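Print | E-mail this page
We use cookies to remember your settings. Accept | Manage

NERINE BUILDING -- SHARED TABLE AND SMALL ITEMS CHECK
April round, ground floor, back room
Form: Sterngate general pattern, revision 27, with our own lines added in section C
Start time: 7 in the morning

How to mark: OK means leave it alone. FIX means somebody does something before the next round. WATCH means I don't like it and can't prove anything. The form has a fourth box, N/A, which last year was used for the fire extinguisher. Please don't do that again.

Comments go under the line they belong to. If you disagree with a comment, add your own below it and leave mine where it is. Two people painted over each other's remarks with correction fluid in the winter round and the page now stands up by itself.

SECTION A. THE ROOM

A1. Door opens fully and closes on its own -- OK
Comment: Closes with conviction. Keep fingers out of it.

A2. Walkway from door to table clear -- FIX
Comment: Two shipping cartons addressed to Ollis, who are upstairs and have been upstairs for years. Moved to the stairwell by the previous round, which is worse. Moved back by me. Ollis have been e-mailed.

A3. Extinguisher present, pin in, gauge in the green -- OK
Comment: Present and therefore applicable.

A4. Lighting adequate for small parts work -- WATCH
Comment: Fine by day. By five o'clock you are looking for a dropped spring by touch. The request for a better lamp is now in its second budget and has been described to me as "live."

A5. Outlets: covers whole, nothing warm, no strip plugged into another strip -- FIX
Comment: There was a strip plugged into a strip. I separated them. They will find each other again, so check this line first next time and not last.

A6. First aid kit stocked -- FIX
Comment: Bandages in one size only, suitable for a knee. No tweezers. In a room where people handle splintery little things all day, tweezers are the whole kit.

SECTION B. THE TABLE

B1. Table steady, legs tight, no rocking -- OK
Comment: Tightened in the last round and has stayed that way. Height is 30 inches and suits most people who aren't me.

B2. Edges free of splits and lifting -- OK
Comment: Ran a cloth along the front edge and it didn't snag. Same for the sides as far as I could reach.

B3. Top clean -- FIX 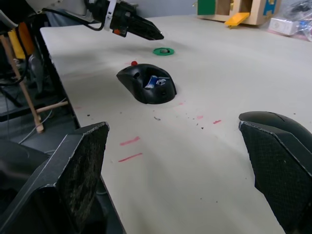

Comment on B3: The form says "clean" and offers no further guidance, so for several rounds we have been grading the table on personality. My rule from now on is that a surface is clean when you can put a small dark part down on it and find it again at a glance. This one fails. With crumbs and dark specks scattered in front of the open mouse shell, you would have to inspect each speck to learn whether it was a screw or somebody's toast. The pinkish-red streaks are a separate matter and have their own line, B4. Wipe down before work and again after, and sweep the specks into a dustpan. Sweeping them onto the floor only moves them to section A.

B4. Marks and stains identified -- WATCH
Comment: The table has a few red marks toward the front. Opinions collected so far: marker, paint, a cough drop. I have no way of telling by looking and neither do you, so please stop writing causes into this box. Try plain soap and water. If that does nothing, try the Damasceno surface cleaner from the hall closet, on a corner first. The label says to leave it on for 30 seconds. The last person gave it a lunch hour.

If neither works, write "stained, harmless" and we can all get on with our lives.

B5. No food or drink on or over the table -- WATCH
Comment: No cups found. Crumbs found. I leave the reasoning to the reader.

SECTION C. SMALL ITEMS IN USE (our own lines)

C1. Mice: shells whole, no cracks, nothing sharp -- WATCH
Comment: There is more than one black mouse on this table and they are not the same. One is glossy and one is matte, and the form gave me a single box. Do them separately. Run a thumb around any opening in the shell before you hand it to anyone else. A shell with a missing or removed cover goes down as "open" on the sheet, even if the cover is in your pocket and you fully intend to put it back.

C2. Battery compartments: contacts clean, no white crust, no green crust -- FIX
Comment: The fix here is procedural. If you find crust, stop, put on gloves, and put the whole item in a zip bag for the electronics bin. Don't scrape it with a key. I mention the key for a reason.

C3. Loose small objects on the table identified and put away -- FIX
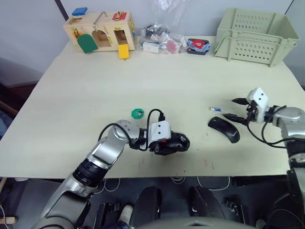 Line C3: the matte mouse, and lying above it the small blue-and-white object in question.

Comment: I have "in question" in there on purpose. It might be a short battery. It might be a USB receiver. These two things go in different drawers and only one of them can leak, so I would like whoever sets up the table to write down which it is. A strip of masking tape and a pen would do it. For the purposes of this round I have treated it as a battery, as the rule in this building is that an unidentified small object gets the worst of its possible identities.

The same goes for the green ring-shaped piece with the square insert in its middle. If it belongs to something, it should live with that something. If it belongs to nothing, it has a shelf.

C4. Button cells and small batteries accounted for, none loose in drawers -- FIX
Comment: One drawer in the cabinet had spent cells rolling around with new ones. Ends taped, spent ones bagged, drawer labeled. Visitors do bring children into this room up to the age where they stop putting things in their mouths, an age on which I have no data. Treat every loose cell as urgent and the rest of this form as a hobby.

C5. Clips, tags and add-ons secure -- WATCH
Comment: Anything clipped to a mouse should either stay on with a gentle tug or come off entirely. In between is how you get a part on the floor. Also, if there's a light showing on a mouse, it's drawing power from somewhere, so switch it off before you start poking around in the compartment. I didn't think this needed its own sentence until the winter round.
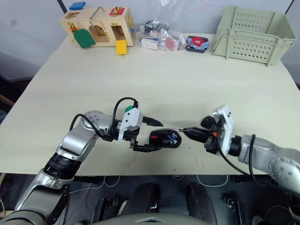
SECTION D. THINGS ALONG THE BACK OF THE TABLE

D1. Back row stable, nothing likely to tip -- OK
Comment: I pushed each thing lightly with one finger. Nothing went over. I recommend the method and the small feeling of power that comes with it.

D2. Wooden lock box: doors, latches and hinges -- WATCH
Comment: The lock box is the only item on this form that people look forward to inspecting, and it shows in the time sheets. Open each door, close it, work the latch, move on. You don't need to beat your previous time. What we are looking for is a hinge pin walking out of its barrel, a hook bent far enough to scratch, or a splinter along a cut edge. Little brass screws work loose with use, and the right screwdriver is the smallest one in the set. The next size up also fits, briefly, and then nothing fits ever again.

Leave the doors shut when you finish. A door left hanging is going to catch a sleeve sooner or later,

and then the sleeve takes the box with it.

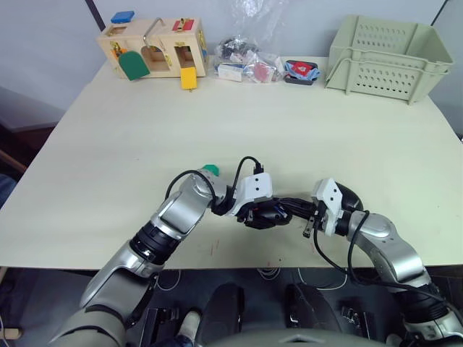
The other habit to drop is leaning loose pieces on top of the box for safekeeping. Top of the box is a ledge. Things come off ledges. If a piece is part of the box, fit it to the box, and if it isn't, find it a container with sides.

D3. Clear plastic bag: contents dry, bag intact, closed -- FIX
Comment: The bag is crumpled up against the wall with black parts, a small white box and something red in it, and I can tell you that much without opening it, so full marks for transparency. A bag is still a poor way to store small parts. It wants a lid and a label. Also, empty bags of any kind go straight in the trash and never in a drawer that children can reach.

D4. Cloths: folded, clean, off the work surface -- WATCH
Comment: Red cloth and light blue cloth, both in the little dark tray, with the blue one making a break for it over the side. Fold it smaller or get a bigger tray. Cloths used with the Damasceno cleaner are supposed to be kept apart from the ones used dry, and I couldn't tell you which of these is which. Suggest red for wet, on the grounds that red already sounds like a warning. Somebody please overrule me if the upstairs people do it the other way around.

D5. Green plastic basket: no cracked rim, no sharp edges at the holes -- OK
Comment: Checked the lip all the way around and the corners underneath. Perforated sides are great for air and terrible for anything smaller than the perforations. No loose batteries, screws or receivers in the basket, please. Big items only.

SECTION E. PAPERWORK

E1. Previous FIX items closed -- FIX
Comment: Lamp, still live. Tweezers, promised. The cartons are new, so nobody can be blamed for them yet.

E2. Replacement costs entered -- OK
Comment: The line allows 900 dollars a year for the room. I have put in for tweezers, a labeled parts box with a lid, masking tape, and one bigger tray. We should come in under.

E3. Form returned to the Sterngate binder in the front office -- OK
Comment: Binder is the blue one. The other blue one is menus.

COMMENTS ADDED AFTER THE ROUND

On A2: Ollis replied that the cartons aren't theirs. The label says Ollis. Ollis say it's a different Ollis.

On B4: Soap and water tried on one streak, back corner of a sponge. Maybe slightly fainter. Could be optimism. Someone else look at it in daylight.

On C3: Still no tape label. Pen is on a string by the door.

On D2: The smallest screwdriver has been returned to the set. Thank you, whoever it was. The slot for the next size up is now empty.

On D4: Upstairs uses red for dry. I've been overruled. Red is dry, blue is wet, starting with the next round, and I'll change the card on the closet door.

Print | E-mail this page
7 comments | Share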